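January, 6:40 a.m. Boiler pressure 2 bar again after topping up. Volker Ehlers bled the upstairs radiators and found air in two of them. Meter reads 2588. Suspect the expansion vessel, precharge probably lost.

Asked Ida Stüber for a quote on the vessel. She says 900 with labor, six days' wait for the part. Grout and tile:
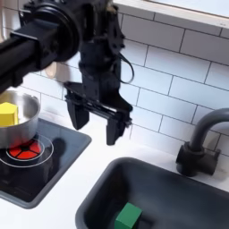
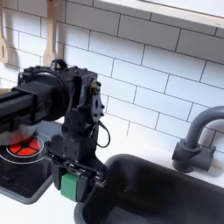
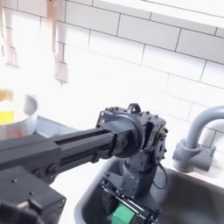
Will isolate the return valve tonight and log the pressure every hour until bedtime. If it holds, the leak is on the upstairs loop.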